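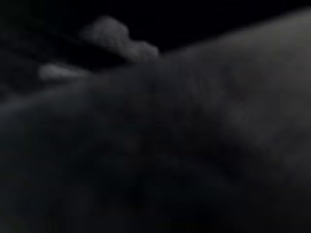

Grey has won, and I should like to know who voted for it. I went out in December to buy a chair, an ordinary armchair for sitting in, and came home with a brochure and a headache. There were 24 fabrics on the Fakia swatch ring, and I would defend in court the claim that most of them were the same one. They had names, of course. Slate, Harbour, Pewter, Thunder, and one called Oatmeal which no horse would have touched. Get close enough to any of them and you are looking at a dark grey slope with some paler, cloudy patches and a few soft creases, like a hillside on a night when you ought to have stayed in. The sales assistant told me Thunder was warmer than Slate. I held one against the other under the lamp and said yes, I could see that, which was a lie.

I am not against grey as such. It suits pigeons and it suits the sea at Easter. My objection is to being told it is restful. A red chair tells you where it is. A grey chair in a grey room after dark is something you find with your shin, and there is very little rest to be had from that.

The trade will say that grey goes with everything, and so it does, in the way that a person with no opinions goes with everyone. You can have them round for dinner for years. But we used to buy furniture that went with nothing. My parents had a settee the colour of mustard, on which 3 children were regularly sick, and it stood in a room with green curtains and a carpet that seemed to be having an argument with itself. It was ugly, and I could draw you every button on it. I doubt anyone will be able to draw the Sesis two-seater from memory in forty years, including the man who designed it.

Then there is the matter of the cushions. The Ibarra showroom puts 4 on every sofa, all grey, each a slightly different grey from the sofa so that you know they were done on purpose. Nobody could sit down without first moving them to the floor. I asked whether they came off the price if I left them behind and was told they were part of the look. They were 109 pounds the set in the sale, that look, and the covers had to be dry-cleaned.

Prodska, to be fair, will make you a chair in yellow. It takes almost as long as having a baby and they ask you twice if you are sure. The young woman on the telephone had the voice of someone talking a man down from a roof. Had I thought about resale? I had not. It is a chair - I plan to sit in it until one of us gives way.

I said yellow. She said she would send me a sample of the Pewter as well, just in case.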